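Cullinane Community Hall – Kitchen and Serving Area Inspection
October 2024
Inspector: Maureen Bunting 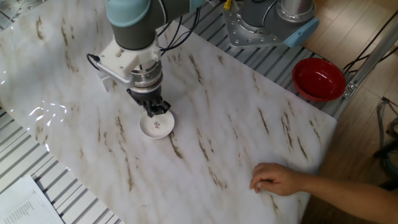 How often must the serving area be inspected?
Every 12 weeks, and again after any repair to plumbing or wiring.

1. Fire extinguisher charged and tag current – Satisfactory.
2. Exit door opens fully from inside – Satisfactory. Closer is stiff; oil before next inspection.
3. Hot water at hand sink – Satisfactory.
4. Refrigerator log complete – Unsatisfactory. Two entries missing in the second week. Sum-yee Wu has been notified.
5. Dish storage clean and covered – Satisfactory.
6. Counter edges free of chips – Satisfactory.
7. Outlets near sinks protected – Unsatisfactory. The outlet left of the hand sink did not trip when tested. Out of service until replaced.
8. Posted occupancy limit (200) legible – Satisfactory.
9. First aid kit stocked – Satisfactory. Burn dressings expire in April.

Items 4 and 7 require written confirmation of correction. Send to Stuart Pilkington, Building Office, Room 29.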